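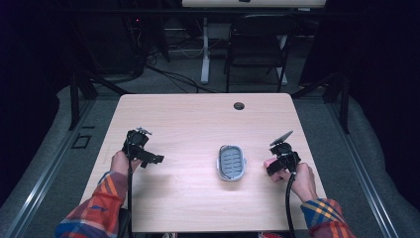 In defense of the soap dish

My mother-in-law kept a bar of soap on a chipped saucer for 16 years, and every evening she poured off the gray water that had collected in it. I used to watch her do this and think, somewhat smugly, that there were better ways to live. Then I moved into my own place, bought a pump bottle, and forgot about soap altogether, the way most of us have.

I have come back to the bar, and I would like to talk you into coming back too. But I have to start with the dish, for I am convinced that people gave up on bar soap on account of bad dishes. Think of the ones you grew up with. The hollow in the tile over the tub, always full of something like cold porridge. The glass shell at your aunt's house, very pretty, with the soap welded to the bottom of it. If that was your education, of course you went over to the pump.

A good dish needs very little. It wants a row of slots or ridges to lift the bar up, and a rim so the thing can't skate off when you put it down with slippery fingers. An oval is nice, being more or less the shape a bar of soap is trying to become anyway. Beyond that I don't much care. White is fine, blue-gray is fine, and I have known people to be perfectly happy with a folded wire coat hanger – my old neighbor Emilian Furtună bent his himself and was prouder of it than of his car.

What I do object to is the dish as ornament. A shop near us had one last April, all petals, with a little bird sitting where the soap should go. I asked the young woman at the counter where the water went, and she very kindly turned it over and looked for a while, and then we both laughed. I didn't buy it, though I did buy a candle I had no need of.

My friend Yanling Guo holds the opposite view on nearly all of this. She says a shared bar is unpleasant, that guests don't like to touch it, and that I am being sentimental about a lump of fat. She may be right about guests. I put a fresh bar out when she comes to stay, still a bit sharp at the edges, and I notice that she uses it and that it smells of lavender in the hall afterward. We don't discuss it.

And I do grant that a bar asks something of you. You have to rinse the dish now and then, and scrape the slots out with an old toothbrush, and there is that awkward last week when the soap is a sliver and keeps folding in half. I press mine onto the back of the new bar while both are wet. My grandmother did the same, and I suspect hers did too. It takes me 30 seconds or so of standing at the sink with my sleeves pushed up, looking out at the yard, and I have grown fond of it – fonder than I ever was of shaking a bottle upside down to get the last squirt.

So if there's a saucer by your sink with a puddle in it, go and find yourself something with slots. Then buy a decent bar, one you like the smell of, and give it until it's used up before you decide.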